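Search this notebook

Tue 24 December

Dye log, walnut hull bath, second use. Fiber is the Tunstall fleece, scoured twice, 142 g dry weight split into two skeins. Skein A premordanted with alum, skein B left plain. Bath topped up to the old line on the enamel pot and held below a simmer for 2 hours, then left to cool with the wool in.
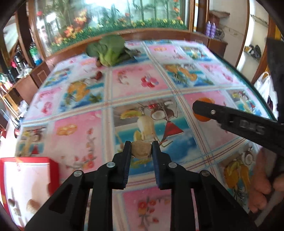
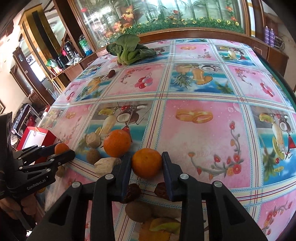 Does the plain skein need alum to hold the color? Walnut is substantive and will bond to wool without a mordant; alum mostly shifts the shade and evens out the take-up.

Skein A came out a yellower brown. Skein B is flatter and closer to gray, with a pale band where the figure-eight tie was too tight. Retie looser next time, three ties per skein, cotton only. The acrylic scrap Nam-gil used on the Lallia skeins stayed white and hid the resist marks until after rinsing.

Rinse water ran clear on the third change for both. No felting, some stiffness in B. Suspect tannin left on the fiber. Will try a longer soak before drying and compare against the Metidow swatches from last winter.

Spinning: pulled a small lock from each and spun on the light spindle. A drafts as it did before dyeing. B grabs, and needed a shorter draw. Both plied to 2-ply, balanced after a wet finish.

To do: light test strips on the south window, half covered with card, read in February. Rhydian Cadwaladr wants 900 g of the B shade for the Tutton blanket warp, so the bath has to be remade from fresh hulls, as this one is nearly spent. Weigh hulls before soaking this time - last weight was taken wet and is no use.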